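Project report: Order of parts on the computer repair table
Course project with Zemier, 18/05/2022

3. What we did

The Kumov workshop in Hivari receives old office computers and prepares them for schools. In the last school year it was 368 towers. Our task was to study how the parts are kept while a tower is open, because small parts were often lost between two work shifts.

We chose one type of tower, lying on its side with the inside facing up. For the parts we used a gray tray with raised holders, placed to the left of the case. The hard disk stands in the tray and does not lie flat, so its label is easier to read. Blue latches and tabs on the case helped us very much - a new student can find them without a manual.

4. Results

We filled in 123 work sheets. Missing parts were written on only 2 of them. The tray takes space on the table, and this was the main complaint. A narrower tray will be tested in September in the Niven room.

Photos from the work table

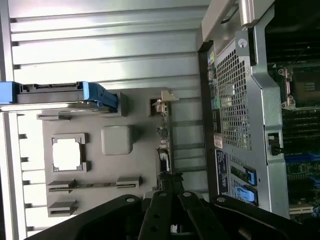
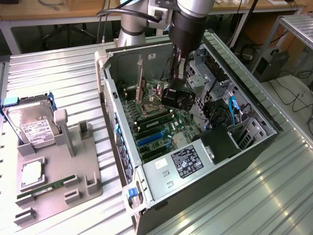
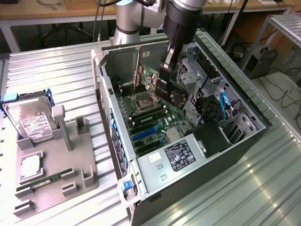

Fig. 3. The last two photos: open tower with the parts tray and the hard disk on the left.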